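Covering the tables again

If you've been in the workshop lately, you'll know I have a thing about table covering. We tried the vinyl cloth last year (sticky, and it smelled like a pool toy), and then a stretch of plain bare tabletop, which I spent most of my August evenings scrubbing. So I'm very happy to say we're back on brown paper, and I'm not going back!

Shih-chieh Ho talked me into it. She found us a 400-foot roll from Atton, the heavy kind, and it came with a cutter bar that Kevin Gallagher screwed to the end of the supply shelf. You pull, you tear, you're done. I did the long table first, and I'll admit I stood there for a minute just enjoying it. 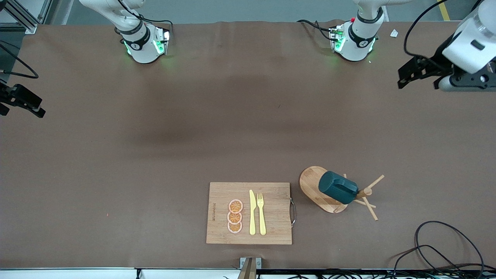

The long table in its brown paper, still a little wrinkled along the back.

Those wrinkles bug me more than they should. Mélanie McIntyre says to start taping from the middle of the back edge and work out to the corners, and I've been doing it the other way for years. I'll try hers on the next sheet. Tetteh Laryea wants me to mist the paper and let it dry tight, like stretching watercolor paper, but I'm not brave enough yet.

A few things while I have you. Please write on it! Measurements, glue notes, phone numbers, whatever, it's only paper. Knives still need a cutting mat underneath, though. And if you spill something gooey, tear off the whole sheet and put down a new one, please don't patch it. Tape is in the 3rd drawer, and I just bought 10 rolls, so there's plenty.

Old sheets go to Senan Kinsella, who wants them for his garden paths.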